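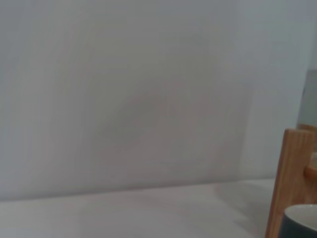
A white tabletop against a pale wall, with a light-coloured wooden board at right.

The case for the bare work surface is usually made on grounds of taste. I would make it on grounds of measurement.

In February, Katalin Szalai and I logged bench use in 18 shared workrooms at Hovemitz. We recorded 158 sessions. In most of them, the first task was moving someone else's things. The median clearing time was 2 minutes, and the moved items seldom went back where they came from.

The standard remedy is more storage. Leif Lindqvist has argued for open shelving above every bench, and his costings are sound. My objection is that a shelf within arm's reach fills up, and the overflow lands on the bench. Storage should stand at one end, upright, with its footprint fixed. The rest of the top stays clear at the close of each session.

A matte white finish helps. Dust and offcuts show against it, so they get wiped up. It also marks easily, and Panya Wiriya is right that the cleaning budget must allow for that. I would still pay it.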